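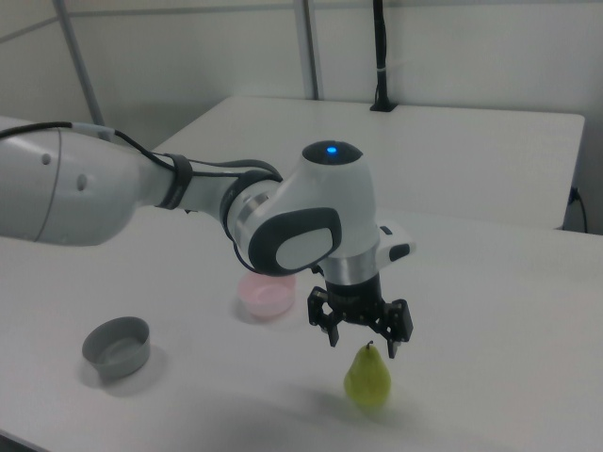

Penalham, November 5, 2024

Pears on a north-facing wall - worth the bother?

hollowlane
We moved to the edge of Penalham in May and have taken on a garden with a long brick wall facing just east of north. The previous people had a climbing rose on it that died. I would like pears. The soil is heavy clay, wet at the bottom end, and the wall is tall enough for a proper espalier. The local nursery, Pratis, says any pear will be fine there and quoted me 58 pounds for a part-trained tree with two tiers. Before I spend that, has anyone grown a dessert pear on a wall with so little sun? I don't mind waiting for fruit but I don't want to wait for nothing.

grimley_plot7
Short answer, no. You will get a tree and you will get leaves. A dessert pear needs warmth to ripen and it won't get it there. Put a Morello cherry on that wall and find the pear a better spot.

quincetree
I don't agree with that. I have had a Conference on an east wall with very little sun after ten in the morning and it has fruited most years. They are small and they stay green, but they ripen indoors. The frost is a bigger worry than the shade, in my view. Mine flowers early and I lose the lot if I don't get fleece over it.

grimley_plot7
East is a different thing from north. Morning sun counts for a lot.

hollowlane
It does get some early sun in summer, up to breakfast time or so. After that it is bright but shaded until evening. Would a cooking pear be more sensible? 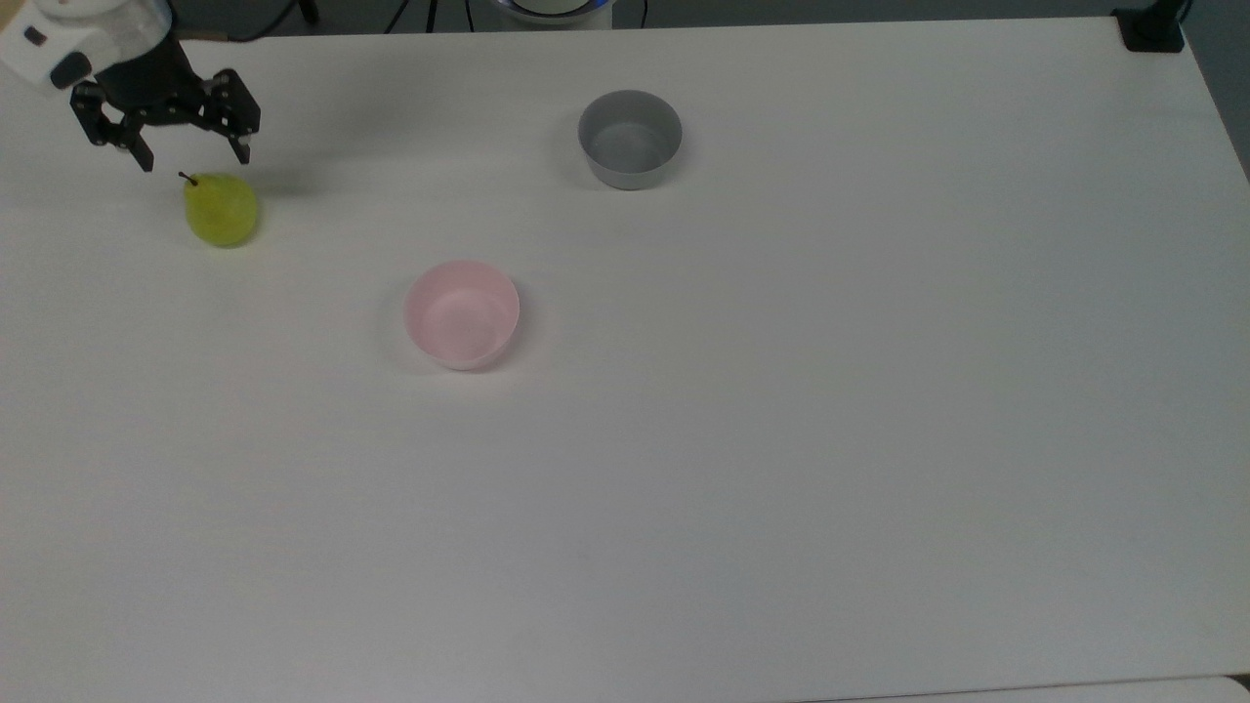

I could also put the tree at the far end, where the wall drops and more light comes over the top, but that is the wet end and I have read that pears sulk in standing water.

damsonandco
They put up with wet clay better than apples do, but not standing water. Dig a hole at the far end now, fill it from the hose and look the next day. If there is still water in it, plant at the other end or raise the bed.

A cooking pear would suit. Catillac is the usual one, though it is a big strong tree and it needs other pears nearby to pollinate it. Check what the neighbours have got.

On price, 58 is fair for two tiers if the tiers are level and the tree isn't pot-bound. A bare-root maiden will cost you a lot less and catch up in a few years. You want it on Quince A for that soil.

quincetree
Seconded on the maiden. You would be training it yourself, but it isn't hard. One tier a year, tie in at an angle in summer and bring the arms down flat in autumn.

grimley_plot7
I still say cherry. I grubbed out a pear on my own north wall after 7 years. It gave me 5 fruits in all that time and the wasps had two of them.

damsonandco
What variety was it?

grimley_plot7
Comice.

damsonandco
Well, that explains a good part of it. Comice is fussy even on a warm wall.

hollowlane
Thank you all. There is an old pear two gardens down, very tall, so pollination may be all right. I will dig the test hole this weekend and ask Pratis if they do bare-root. Is vine eyes and wire the right way to go for the wall? The mortar is soft in places.

quincetree
Yes, but drill into the brick if the mortar is crumbly. Leave a hand's width between wire and wall so the air can move.

hollowlane
Hole dug and filled. Top end drained overnight, far end still had a puddle in it at lunch. So it will be the top end, and a Catillac maiden if they can get one. I may put a Morello in next to it and see which does better.

grimley_plot7
Sensible. Net the cherry.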